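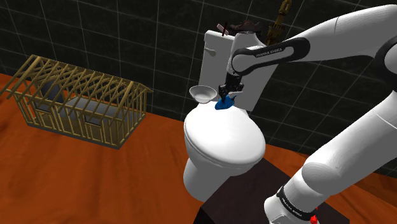
Figure 3. Computer-rendered view of a toilet with closed lid, tank and flush lever.

4.2 Visitor services in the week before the final

In the interviews, the organizers in Grokholm spoke mostly of the concerts, the ticket sale and the opening night. The visitors spoke of other matters. When we asked them what they remembered from the days before the final, many answers concerned the walk from the station, the price of a meal, the places to sit, and the restrooms. This difference between the two groups was already visible in the pilot study, and it is the reason why we treat visitor services in a separate section.

The fan area was divided between two sites. The larger one was at Otano Square, close to the hotels, and the smaller one was along the river at Kisten. Both were free of charge and opened in the morning. The distance from the Kisten site to the nearest public restroom was 300 meters, and a part of this way went through a street which was closed for deliveries until noon. At Otano Square, the visitors could use the restrooms of the shopping center, but these closed at 10 p.m., when the evening program was still going on. The temporary units which were ordered for the square stood behind the stage, and the signs to them were placed low, so that they were difficult to see in a dense crowd.

Waiting time was recorded by our field team at both sites. On the evening of the opening concert, the longest wait for the restrooms at Otano Square was 60 minutes according to the log of the site manager. Our own team had left the square before this hour and we can not confirm the value. We therefore report it here but do not use it in the model in Section 5.

Local restaurants carried a part of the load. Several owners near the square told us that people came in only to use the restroom and then left. Some owners accepted this as a normal part of a big event, and some put a note on the door that the facilities were for guests only. One owner at Kisten made an agreement with the event company Maurya and kept her restroom open to everybody for the whole week, against a fixed payment. She was satisfied with the money but less satisfied with the cleaning, for which the contract gave no clear rule. Thakur, who carried out the restaurant interviews, notes that the owners who had been informed early were in general more positive to the event, also when their own sales did not grow.

The hotels had a different experience. Their lobbies were busy, but the staff was used to such weeks from the trade fairs in March and had extra personnel on call. In the hotel interviews, the restrooms were almost never mentioned. The main complaint was the late information on street closures, which made it hard to advise arriving guests on where a taxi could stop.

It should be noted that families with small children are probably too few in our sample. They stayed at the sites for a shorter time than other visitors and were often not willing to stop for an interview. From the comments we did collect, it seems that the lack of a changing table was a reason to go home early, and that the parents would have spent more time and money at the site if one had been available. A later study could place the interviewers at the exits, where this group is easier to reach.

The observations above are used in the next section to set the walking distances and the closing hours in the model.

Author note: the field interviews for this section were coordinated by Harish Thakur.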